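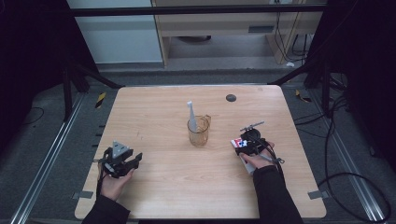 June 2022

Long evening at the workshop on Drerutgate, and I'm writing this with a cup of tea going cold beside me because if I leave it until morning I'll forget half of what I wanted to try next.

Gonçalo and I have been at these hand grippers since May, and I still get a silly little thrill when I squeeze and the fingers close the way we drew them. The left one has always been the sweeter of the two. The right one had a stiffness in it that I blamed on the printing, then on the screws, then (unfairly) on Gonçalo, and tonight I took the whole linkage apart on Idalina's old tea towel and put it back together with the pivots a touch looser. Much better! I should have done it a week ago, but I do hate taking apart a thing that nearly works.

The jug and the stick were my idea for practice. Glass is slippery, and a thin upright stick asks you to come in straight, and if you can manage both you can manage most of what's on a kitchen table. Horácio thinks I should start with sponges. He may well be right – he usually is, and he's very nice about it – but sponges forgive everything and I'd never learn where the pads are weak.

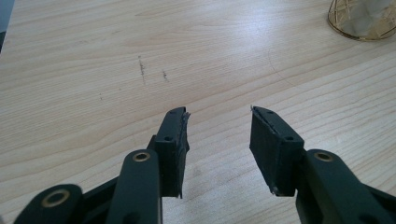 The pads are the next job, and no getting around it. The grip strip on the left finger is frayed right along its inner edge, and there are wispy bits at the corners on both sides. I had such hopes for that glue. Lucyna has offered me some of the sheet rubber she bought from Werkix, and she says to rough up the plastic first and leave the clamps on for 12 hours, however impatient I get. She knows me too well. The brass-coloured rings in the pivots I'm leaving alone. I was so pleased with those when Gonçalo pressed them in, and I'm pleased with them still.

I also want to reprint the finger pads with a shallow lip so the rubber has something to sit against. Sheila lent me her calipers, so tomorrow I'll measure everything properly instead of holding it up to the old one and squinting.

Home late, fingers sore from squeezing, and quite happy. Must remember to buy sandpaper and take Idalina back her towel, washed.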